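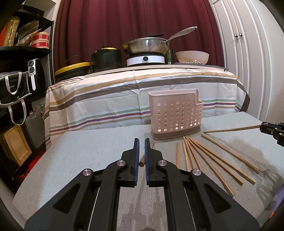
Entretien d'un poste de manipulation à deux pinces : l'atelier Tredura remet les mors à niveau

La pince portative que Tredura emploie pour ses relevés de gestes partage sa tringlerie avec celle du bras : deux mors parallèles, des biellettes articulées sur axes, une garniture striée sur chaque face intérieure. Ce choix, arrêté par Sirkka Aaltonen à la conception du poste, permet d'entretenir les deux outils avec le même stock de pièces. Il oblige en revanche à les régler à l'identique. Un écart de parallélisme toléré sur l'un se retrouve en défaut de saisie sur l'autre.

Les baguettes en bois servent de pièces d'essai. Leur section change d'un bout à l'autre, l'extrémité épaisse est équarrie, la pointe roule facilement sous une pression mal répartie. Roel Hendriks, responsable de la maintenance, les préfère aux cylindres calibrés pour la vérification de fin d'intervention. « Un cylindre calibré passe presque toujours. La baguette prise par la pointe révèle tout de suite un mors qui bâille. »

L'intervention type commence par la dépose des garnitures. Les stries se chargent de poussière et de fibres, et un brossage à sec suffit tant que le relief reste net. Au-delà de 1 000 cycles de fermeture, l'atelier remplace les deux garnitures ensemble, même si une seule présente un méplat. Les références viennent de Zastovix, qui les livre par lots de 12.

Viennent ensuite les axes. Chacun est contrôlé à la main, mors ouverts puis fermés, en cherchant un jeu latéral. Desta Habte consigne la position du jeu et le sens de l'effort. Un axe marqué est changé avec sa bague. Le graissage reste minimal : l'excédent migre vers les garnitures et fausse l'adhérence.

Le réglage du parallélisme se fait à la cale, d'abord à la base des mors, puis à leur extrémité. La vis de butée est reprise par quarts de tour, avec une fermeture complète entre deux mesures. L'opération demande 33 minutes par outil d'après le carnet de maintenance, contrôle compris.

Reste la caméra de poignet. Après tout démontage, Abenezer Araya relance l'étalonnage avec le logiciel Foria et vérifie que l'axe de l'interstice entre les mors tombe bien au centre de l'image. Un support resserré de travers décale l'ensemble, et le défaut passe facilement pour une erreur de trajectoire.

Tredura prévoit de monter en mai des garnitures plus souples, moulées par Seyoum. Leur tenue sur les pointes fines sera comparée à celle du modèle actuel, à effort de serrage égal.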